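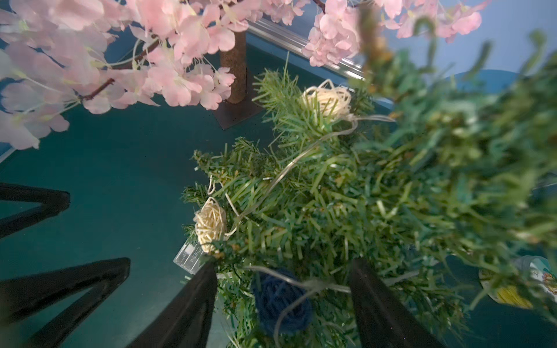 Why would anyone write a README for a box of fake branches, one early reader asked, and is there going to be a list? There is going to be a list. There's also a text file with 2793 lines in it, so that reader got off easy.

Tidura: notes on a collection of artificial greenery and small decorations
Last edited February 2, 2022

What this is

Tidura is my written inventory of the decorations I keep for dressing tables and shelves: pine bunches, blossom branches, fairy lights, rattan balls, yarn balls and a lot of little things that go in between. I started it in August, when I bought pine bunches I already owned (in the wrong green, too!) and decided I needed something better than my memory. The folder holds the inventory, a file of notes on combinations I've tried, and this README. If you only want to know how I put things together and take them apart again, skip down to "Combinations."

What's in the folder

items.txt — the inventory itself, one line per thing. It's long. I give every yarn ball its own line and I'm not sorry.
combos.txt — 300 combinations, each with a short note on what went into it and whether I'd make it again.
boxes.txt — which storage box everything lives in. There are 24 boxes. Box 9 is ribbon and I'd leave it alone if I were you.

How a line in items.txt reads

Each line goes: item number, kind, color, size, box, remarks. The kinds are pine, blossom, ball, light, base and other. "Other" has gotten far too big and I keep meaning to split it up. Sizes are small, medium and large, judged by eye against my own hand, so take them loosely. The color words are mine as well. I write "cream" for the pale rattan, "navy" for anything dark blue that still reads as blue in daylight, and "pink" for every cherry blossom I own, even though they vary quite a bit once you put two side by side.

Item numbers start at 1000 because I thought it looked more official.

Combinations

The one I come back to most is pine with a string of thin silvery wire lights, a couple of cream rattan balls and one dark blue yarn ball low down in the bristles. The pale balls show up from across the room, and the blue one you only notice when you get close, which I love. Pink blossoms go nearby, up high if possible, so the two kinds of branches don't get tangled together.

Some things I've learned about putting it together:

Fluff the pine first. Stored bunches come out flat, and bending the tips out after the lights are in is a miserable job.

Run the wire in loose curves and let it dip in and out of the needles. If you wind it tight you get a bright knot in the middle and nothing anywhere else.

The little battery box goes behind a ball. Mine have clear plastic housings, so they hide pretty well, but keep the switch side facing where a finger can reach it — I've pulled apart a whole bunch just to turn the lights off.

Yarn balls go in last. The bristles grab the fibers and you'll spend ages picking bits of fuzz out if you keep moving them.

A blossom tree on a flat base wants its own spot on the table. I set it down before anything else and work around it.

Taking it apart

Batteries out before the lights go in the box, every time. I wind the wire around a piece of card (cereal boxes are perfect) and write the item number on it. Rattan balls go in an egg tray if they're small enough, otherwise just tissue. Blossom branches lie flat on top of everything, and I count myself lucky if I only lose a few petals.

Known problems

Item 1018 appears twice. One of them is a pine bunch and the other is a bag of moss, and they've both been called that for so long that I'm leaving it.

Anything marked "Espiritu" came from the shop of that name, and their greens are a bit bluer than the rest. Anything marked "Skamitz" is a light string with a stiffer wire that holds its shape nicely but scratches, so watch your tabletop.

Boxes 17 and 18 were swapped at some point. I fixed boxes.txt but haven't fixed the labels on the lids.

Using it

Copy the layout for your own decorations if you like, change the kinds, throw out my color words. The combo notes are free to use too. Corrections are welcome, especially if you can tell me a better word than "other."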